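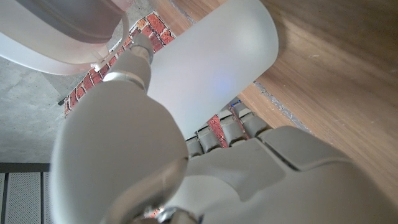
When should a robot hand be allowed to close with full force near a person?
Only after somebody has measured that force at the fingertips, written it down, and decided with the people who work there what is acceptable.

I give the short answer first because I receive this question by e-mail quite often, and my longer answer usually arrives too late to be useful. Now comes the longer one.

When I began to work with hands at Urkura, our safety file had been made for a simple two-jaw gripper. We kept it and changed only the title. This was a mistake, and it was partly mine. A gripper with two jaws has one place where a finger can be caught. A hand with a thumb has many such places, and they move when the hand changes its shape. The gap at the base of the thumb is the one I worry about most, and in our old file it did not exist.

So we wrote our own house rules. They do not replace the official standards, which you must still read (I know they are long and the language is dry). They say what we do on an ordinary morning:

The first person to enter the cell says it aloud, and the second person repeats it.

Speed stays at the low setting until the same motion has been completed 7 times without a stop.

Whoever changes the grip force writes the old value next to the new one. Please do not erase the old one.

Near a wall or panel, the hand approaches open and slowly, and the stop button is in somebody's hand. It must not be lying on a table.

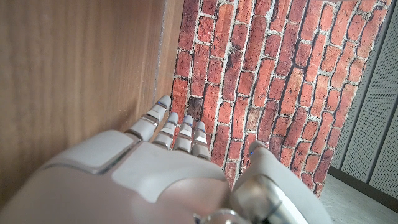 The hand in the corner, between the wood and the brick surface.

The last rule caused the most discussion. Fergus Munro thought that it was too strict, as a wall cannot be hurt. My opinion is that people reach into corners. They want to pick up a dropped part, and they look at the part and forget the fingers. We agreed to keep the rule until December and then to read the log again together.

About the log I want to say one more thing. Ours has now 1386 lines, and more than 4 of our rules began as a complaint in it. At Nostine, where I was before, the log was only for accidents, and therefore it was almost empty and we learned very little from it. Write also the small things: a cable that was pulled, a light you did not understand, a colleague who was surprised. If a colleague was surprised, I consider it an event.

I still have no good rule for visitors. At the moment they stay behind the line and I talk too much. If your workplace has a better one, please write to me and I will add it to this page.

Recent posts
Reading a risk assessment with a pencil
Who may press reset?
My notes from the Willems training, part 3
Labels that survive cleaning

This site uses cookies to remember your settings. By continuing to read, you accept their use.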